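Seasonal Table and Prop Assistants, Prerkness Learning Rooms
Nemach Household Studies, posted March 10, 2019
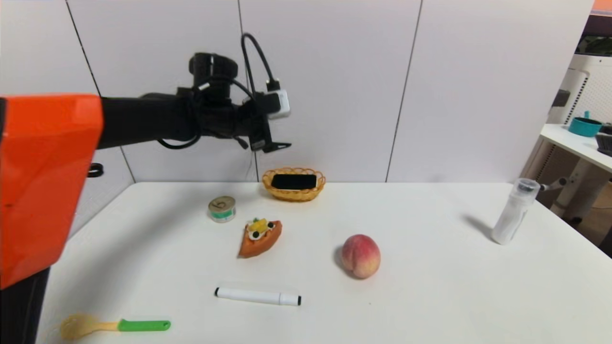 About the position

Nemach Household Studies is accepting applications for 2 part-time assistants to prepare and clear the activity tables at its Prerkness site. The tables are set with everyday articles and play food: canned goods, fruit, toy kitchen utensils, a woven basket, markers and similar small items. Assistants lay out each table from a printed list, return every article to its bin at the end of the session, and keep the shelves in order.

The collection holds some 400 articles, most of them acquired from the former Banetti play kitchen. Cans are numbered by hand on the lid and must go back to the shelf position that carries the same number.

Duties

Set and clear tables according to the session list.
Wipe tabletops and wash toy items after use.
Replace fresh fruit as needed and record the replacement in the supply book.
Report missing or damaged articles to the site office before leaving.

Requirements

Applicants must be at least 18 years of age and able to read and follow written lists in English. The work involves standing for most of a shift and lifting bins of up to 15 pounds. Previous experience in a stockroom, classroom or kitchen is welcome but not required.

Hours and term

The schedule is 12 hours per week, divided into morning shifts. Training is paid and takes place in the Patwary Building, second floor.

How to apply

Send a resume and a short letter stating your available hours to the Nemach site office at Prerkness. Applications will be reviewed in the order received, and the posting will close when both positions are filled. Applicants selected for an interview will be contacted by telephone.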